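Westetti Boards > Packaging and Storage > Paper and Board
Thread: Grease bleed on white kraft bags, 33 gsm vs heavier

kilnhand
Posts: 83
We switched our takeout bags in September from a coated brown stock to an uncoated white, and grease marking is now the main complaint. The supplier (Magalhães) says the sheet is treated. The spec sheet gives a Kit rating of 5. Is that enough for fried food with a holding time of 11 minutes, or should I be asking for something higher? The bags are twisted shut at the top, no staple, no sticker.

flatbed_r
Kit 5 is low for fried food. The Kit test is short and done at room temperature, so it tells you very little about hot oil under load. Ask for the result of a hot oil test on creased samples. A flat sheet will pass where a folded one fails. The treatment cracks along the fold line and oil wicks into the bare fiber.

Ostrava_Line2
Disagree on the rating. We run Kit 5 on fries with no trouble. The difference is a liner sheet in the bottom and no twist at the neck. A twist puts more creases into the paper than any other closure. Fold it over twice instead.

flatbed_r
A liner is a second barrier, so you are no longer testing the bag. My point stands for a single sheet.

kilnhand
No liner here and I would like to keep it that way for cost. Color of the stain matters too, as the front counter is white and customers see the bags under strong light.

mudflap
Staining toward the closure usually means sauce or oil from the top of the load, or from hands. Bottom staining is the sheet failing. Those are two separate faults and a heavier paper fixes only the second one. 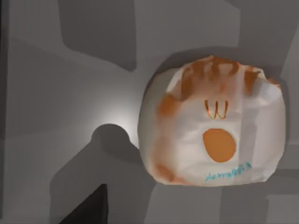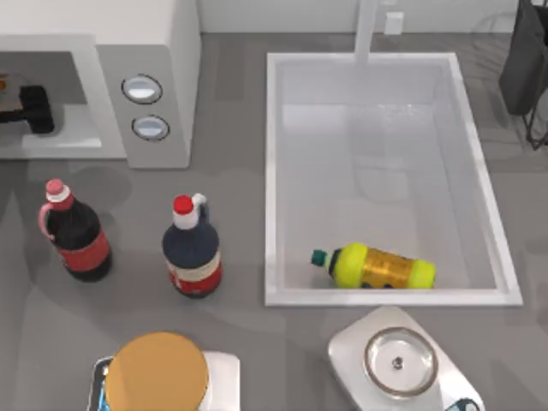 Filed under: Paper and Board / Stains and Barrier

mudflap
Continuing. On the bag, the orange-brown is heaviest along the top edge and fades as it goes down the face. With a pattern like that I would look at how the bag is filled and closed before I changed the stock. Check whether the filler overloads past the crease line, and whether the person twisting the neck is the same one handling the sauce tubs.

Ostrava_Line2
Agree with that. We had marks at the neck for months and blamed the mill. It was gloves. Changing gloves between saucing and closing cleared most of it.

flatbed_r
Gloves do not explain marks that come through from the inside. Cut the bag open and look at both faces of the sheet. If the inside mark is larger than the outside one, it is soak-through. If only the outside is marked, it is contact.

kilnhand
Cut open 11 from the lunch run. Eight have the mark on the outside only, all near the neck. Three are soak-through at a bottom corner. So both faults, mostly handling.

kerkgate_packing
Posting from a reseller, so discount accordingly. For the bottom corners, look at the glue seam first. On block-bottom bags the paste can break down the treatment where it is laid on too wide. Ridar sells a narrow-seam version of the same weight. The price is higher per case and I can't say it is worth it for three bags in 11.

Ostrava_Line2
It isn't. Put a square of parchment in the bottom.

flatbed_r
Which is a liner.

Ostrava_Line2
Yes, a cheap one.

kilnhand
I will try the fold-over closure and the glove change first, same stock, then ask Magalhães for creased hot oil figures. If the corners are still marking after that I will price the narrow seam against parchment – storage space for a second item is the problem on our side.

mudflap
Change one thing at a time or you will not know which one did it.

kilnhand
Fair. Gloves first, then the fold.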